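When Marcus Thibodeaux started selling secondhand soft toys out of Hikcombe, he had one shelf and a shoebox of loose labels. The shelf is long gone. Plirkari, the shop he now runs with Lucie Turcotte, takes in plush toys and tableware from house clearances and sells them on, mostly by mail.

I met him on a Tuesday in October, in the upstairs room where the sorting is done. It has white tables pushed together, gray carpet and an office chair that he says he hardly uses.

"I stand up for this," he said. "If I sit down I start being too nice to the toys. I keep things I should let go."

Plush is the harder half of the business. A plate is chipped or it isn't, and he can tell in a few seconds. A stuffed animal has to be felt all over. He goes along the seams first, then the ears, then the places where a child would have held it.

"The head and the paws," he said. "That's where the fur goes flat. You can brush a lot of it back up, but you can't brush back what's been rubbed off."

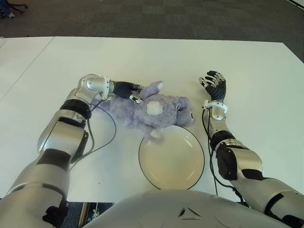

Long fur, he told me, sells better than short, and pale colors sell better than dark ones, even though they show every mark. Lavender is steady all year. He checks for a tag because buyers ask about it, and he leaves it on if it has survived. Some people want the tag more than they want the bear.

Each toy gets 3 days in a cotton bag before it goes on sale. He surface cleans with a damp cloth and mild soap and lets it dry in the open. He has put a toy through a washing machine only a few times and regrets most of them.

"The filling moves," he said. "You end up with a thin neck and a fat foot. I had 8 like that from one clearance in Foley, and I gave them all away."

The plates came later. Turcotte wanted something that would stack, and a buyer had asked for children's place settings. The first lot was 96 pieces from a closed tea room called Bisora, nearly all of it plain round plates in white and cream. Thibodeaux said he likes a dark rim because it hides wear at the edge, which is the first place a plate shows its age.

He now sells a plate and a toy together as a gift. The pairs go in one box with the plate flat at the bottom, wrapped twice, and the toy on top as padding.

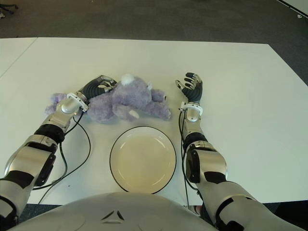
Lucie Turcotte is less sure about the pairs. They take too long to match, she told me later by phone, and a customer who wants a bear doesn't always want a plate with it. She would sell the plates in sets and leave the toys alone.

Thibodeaux has heard this before. "She does the accounts, so she may be right," he said. "I'll keep doing them until Christmas and then we'll look at it."

He had 2 more boxes to go through before the afternoon mail, and he went back to them while I was putting on my coat.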